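Costotlow Support Community > Home Internet > Connection drops

Ticket 324: Internet drops every evening, comes back by itself
Status: Solved (by poster)
Opened: Sat 29 August

Hi all! Long-time reader, first-time ticket opener. I've been fighting this for most of the summer and I'm going to keep everything in one place, partly so support can see it and partly so I stop trying the same thing twice.

The setup: Costotlow cable service, 100 meg plan, the Prernau modem they mailed me in January, and my own Kadlec router sitting on the shelf next to it. Two laptops, a TV, a printer that mostly sulks. Nothing fancy.

The problem: sometime after dinner the internet goes away. Wi-Fi still shows full bars on everything, but no pages load, and the TV gives me the spinning circle. It lasts around 3 minutes and then it all comes back like nothing happened. Some nights once, some nights over and over. Mornings are perfect, which is so annoying because that's when I have time to call.

Things I did before opening this:
Restarted the modem and router (modem first, waited for the lights, then router)
Changed the Wi-Fi channel
Swapped the network cable between modem and router
Factory reset on the Kadlec, which cost me a whole evening of typing passwords back in with a TV remote

No change from any of it.

Update 1
Support chat asked me to plug a laptop straight into the modem and leave the router out of it. Did that, sat there with a movie playing, and it dropped right in the middle of the good part. So the router is off the hook and I owe it an apology. They also asked what the lights do. The Online light on the Prernau goes from solid to blinking during the drop, then solid again.

Update 2
Found the modem's log page! I had no idea it had one. Every drop has the same pair of lines – lost sync, then started ranging. I copied them into the chat and the agent said the signal coming into the house looked low on their end too, and that it looked worse in the evening. They wanted to send a tech, next opening was more than a week out. I took it, but I kept poking.

Update 3
Okay, so I followed the coax line backward from the modem, which I should have done on day one. It goes behind the bookcase, down through the floor, and along the basement ceiling to a Stiter splitter I had completely forgotten about. It's from when we had a TV in the bedroom. One side feeds the modem and the other side feeds a cable that goes nowhere at all. The connector on the modem side was only on by a thread or so. I could wiggle it with one finger. 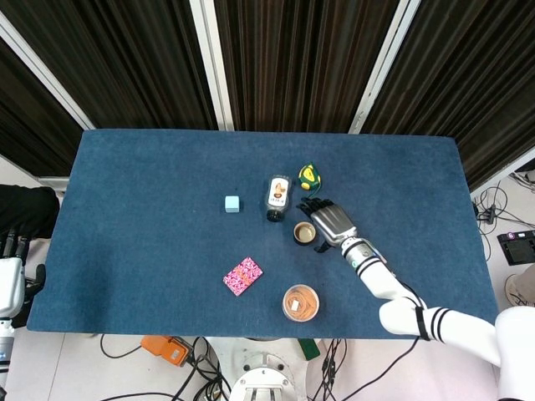 I tightened it by hand first and watched the log that night. One drop, much shorter. Better, but I wanted it gone, so the next day I took the splitter out completely and joined the two cables with a plain barrel connector from the hardware store. Snugged it with a small wrench, gently, because I've snapped one of those before and it's no fun.

Signal numbers on the modem page went up right away. I don't totally understand them but the agent liked them a lot more than the old ones.

Update 4
A full week with no drops, and that's with the TV going and both laptops on. My best guess on the evening thing is the furnace room warming up when the dryer runs (we do laundry after dinner) and that loose connector shifting just enough. I can't prove it and I'm not putting the splitter back to find out.

Tech visit is canceled. The agent confirmed there's no charge for canceling as long as you do it the day before, in case anyone else is wondering.

Marking this solved. If you've got the same blinking Online light, go look for an old splitter before you reset your router – and write your passwords down first if you do reset it. I'll leave the ticket open to replies for a bit in case somebody wants to know where the log page is on the Prernau. It's under Status, then Event Log, and you have to scroll down past the ads for the phone bundle.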